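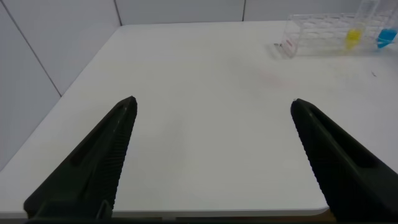

I've been keeping a reading log since March, mostly to see where my evenings go. The answer so far is one long novel, 728 pages, lent to me by Antonina Derkach when I said I had nothing on the go.

I set myself 25 pages a night. Some nights I managed that and some nights I read the same paragraph three times and went to bed. The middle is slow — there is a court case that runs for 95 pages and I skimmed a good part of it. I went back afterwards and read it properly, as the ending leans on a letter that turns up there.

The notebook has a page for each week. I write the page number, the time I stopped and anything I want to look up. Most of the looking up was place names and old words for parts of a boat.

I'm past page 700 now and have slowed down a bit. Antonina wants it back before she goes away, so I'll finish it this week. Next is a short book on hedges that I bought at the library sale. I haven't opened it yet, but the print is a good size.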